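8 min read

3.2 Paper handling and the survival of loose sheets

The household accounts in the Camville collection were kept on single sheets and not in bound books, and this affects what can be said about gaps in the series. A bound volume with a missing page shows a stub or a break in the sewing. A set of loose sheets shows nothing. We therefore treated the order of the sheets as evidence only where it was supported by a running total carried from one sheet to the next.

The collection holds 961 sheets. Of these, 54 have no running total and no date, and were left out of the price series described in Section 4. The remainder were placed in order by one reader and checked by a second, who worked from the totals alone and did not see the first reader's order. Where the two orders differed, the sheet was read again by Annamalai and placed by the handwriting and the name of the supplier. Most of the differences came from sheets in which the total had been corrected by the writer - in a few cases more than once - so that the figure carried forward was not the last figure on the sheet.

Suppliers were coded under three headings: food, fuel and household goods. Pirzada appears under both food and fuel, and its entries were split by item. Ravach appears only under household goods. Entries marked 'sundries' were not coded, as the word seems to have been used differently by each of the writers and covers anything from thread to lamp glass.

Home accounts kept today raise a related problem. Records which start on a screen are often printed, signed or marked by hand, and then stored as loose sheets, so that the paper copy holds details absent from the file. The equipment is small and sits among ordinary furniture (Figure 3), and the sheets are sorted by hand in the same way as the older ones. 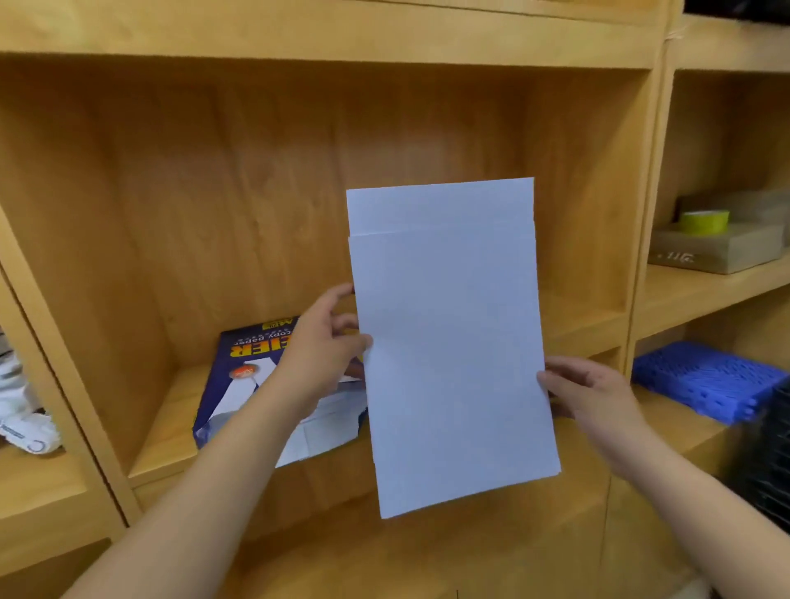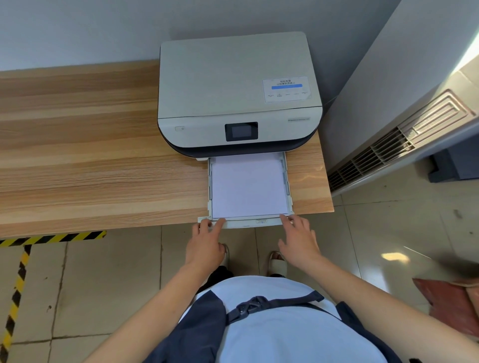 Figure 3. Loose sheets of paper held in two hands (first picture) and a compact inkjet printer on a light wooden desk (second picture).

For the older sheets, the main risk to order is the habit of squaring a pile before tying it. A sheet that has slipped to one side is pulled out and put back at the top or bottom, where it is easier to insert. We tested for this by comparing the position of sheets with worn edges against the position expected from the totals. Worn sheets were found out of place more often than clean ones, and nearly always at the outside of a bundle. This fits the explanation, but it does not rule out damage after the sheets had been misplaced, as the outer sheets of a bundle take most of the wear in any case.

The bundles were retied when the collection was listed in 2000, and the Kasta list made at that time gives the number of sheets in each bundle but not their order. It can be used to show that no sheet has left the collection since then. It cannot be used to restore the earlier arrangement, and the order adopted in Section 4 should be read as ours.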